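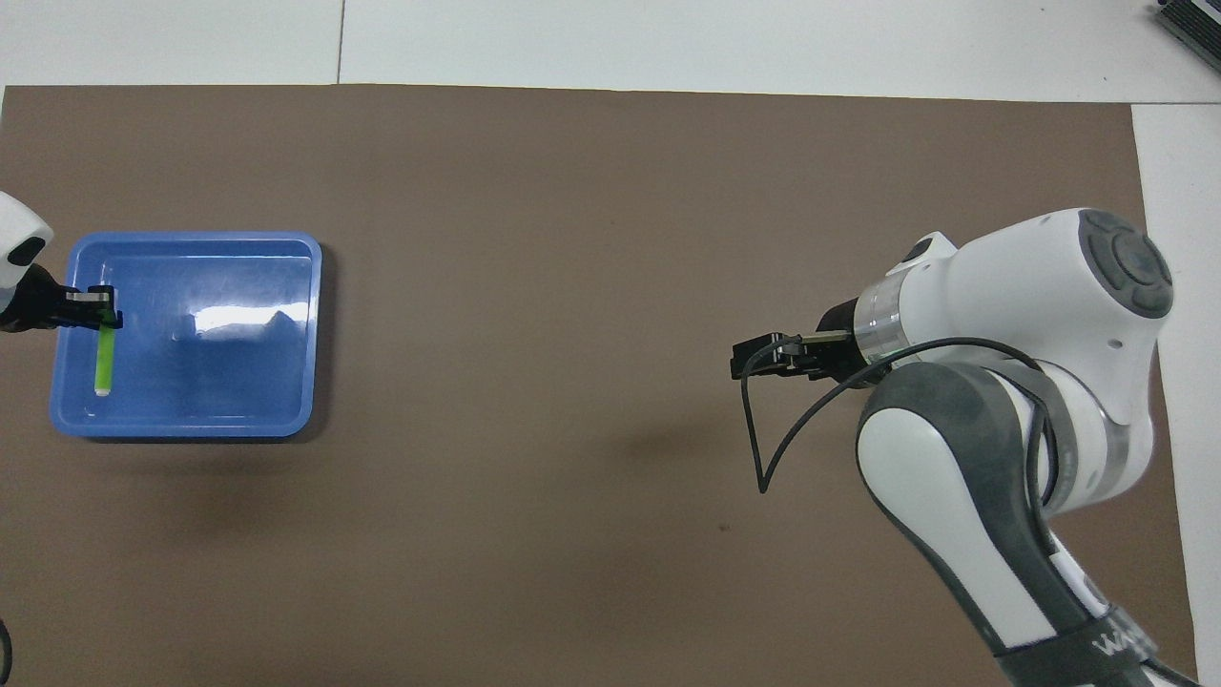
Left gripper on the yellow-green stick, over the blue tray. Right gripper empty.

**1/** Bench notes on the Flullel two-arm kit from Vultau. We bought the software licence, the controller box and the setup service. Arms and grippers are sold separately and we already had ours. Posting this 9/20/22, on firmware as shipped plus one update.

**2/** What you get: the controller, two power leads, two network leads, a calibration card, a USB stick with the manual and the desktop app. The manual is a PDF and can't be searched. I ran it through OCR on the first morning and would suggest the same.

**3/** Job on trial: light stick-shaped items in and out of a shallow tray, with a handover from one arm to the other. Small parts, low speed, no force work. If you want to press things together or drive screws, this thread won't help you much.

**4/** Setup service was done remotely by Sembiring, the Vultau reseller for our region. One video call for network and limits, one for calibration. Both started on time. The second ran long when the app refused to see both arms on the same subnet.

**5/** The fix for that, for anyone searching later: give each arm a fixed address, turn off discovery in the app, then add them by hand. Restart the controller last. If you restart it first it keeps the old table and you go around again.

**6/** Calibration. Each arm touches the card at the corners, then you tell the app where one base sits relative to the other. The app will accept a mirrored layout without a warning. Check the sign on the sideways offset before you let both arms move together.

**7/** We recalibrated after every table move. It takes less time than arguing over whether the last one is still good.

**8/** Surface matters more than the manual says. Bare white tabletop washed out the shadow edges and the part finder wandered. Brown kraft paper, laid flat, settled it. Cheap, and you can write on it in pencil to mark the tray position.

**9/** Tray colour: blue works. A glossy floor will still throw a glare spot under overhead lights, and the part finder can take that spot as a light-coloured part. There is a mask tool for it. Draw the mask with the lights as they will be on the day.

**10/** Grasping upright sticks. The default approach comes in from above and closes at mid-height, which tips anything narrow. Set grip height by hand and take it near the top. Leave clearance above the rim so the fingers don't catch the tray on a side exit.

**11/** Finger force is a slider from "soft" to "firm" with no units. I would like units. The value does get written to the log as a raw current figure, so you can at least repeat a setting between sessions.

**12/** Numbers. 2,000 transfers logged since June. 37 stopped with a fault. 28 of those were at the handover, the rest were missed picks. No arm-to-arm contact. Transfer here means tray to handover to second tray, start to finish, with no hand on the job.

**13/** Most of the handover faults came down to timing. The giving arm releases on a signal from the receiving arm, and the default wait is too short for our grippers. Raising it to 300 ms cleared nearly all of them. Setting is under Cell > Pairing > Release delay.

**14/** The app shows the delay in milliseconds on that page and in seconds on the summary page. Same value, two units. Watch that if you copy settings between cells by eye.

**15/** Collision zones are the best part of the kit. You draw boxes around each arm's work area and mark the shared one. Only one arm may hold the shared box at a time. It's simple, it costs you some cycle time, and it did what it was told in every run we logged.

**16/** One catch — the boxes protect the arm links and the gripper body. They know nothing about cables. A gripper cable with a generous loop can sweep the work surface outside any zone you have drawn.

**17/** So: run every new path at low speed with your eyes on the cables. Too much slack drags across the paper and shifts it. Too little pulls at the connector when the wrist turns. There's no setting for this. Clips and patience.

**18/** Speed. We hold both arms at the low preset. The medium preset is fine on open moves but the stick swings in the fingers on the stop. High is not useful for this kind of part and I haven't spent time on it.

**19/** Teaching by hand is good. Push the arm where you want it, press the button, next point. Points can be renamed, grouped and reordered. Undo goes back one step only, so save before you try something you may regret.

**20/** Compared with Claltton, which we had on loan before this: Claltton has the better log viewer and a proper search in its help pages. Its two-arm mode was two single-arm programs and a shared flag, and you wrote the waiting logic yourself. Flullel wins on pairing, loses on paperwork.

**21/** Support. Sembiring answered all our tickets by the next working day. The release delay fix came from them, with a clear note on why. The question on force units went up to Vultau and came back as "under consideration".

**22/** Licence is per controller, renewed yearly. If it lapses, saved programs still run but you can't edit them. I checked that in writing before we paid. You should get it in writing too, the web page is vague.

**23/** Things I'd ask Vultau to change, in order of how much they cost us: a warning on mirrored base layouts, a longer default release delay, real units for finger force, one unit for time across the whole app, a searchable manual.

**24/** Would I buy it again for this job? Yes, at the price we paid and with the setup service included. Without the service I'd budget an extra week, most of it on network settings and calibration.

**25/** For a single arm I wouldn't bother. Nearly everything worth paying for is in the pairing and the zones, and the one-arm app that came with our arms does the rest well enough.

**26/** Settings export is a plain text file. Ours has the release delay, zone boxes and low-speed preset in it. Reply if you want a copy — check your own base offset before you load it.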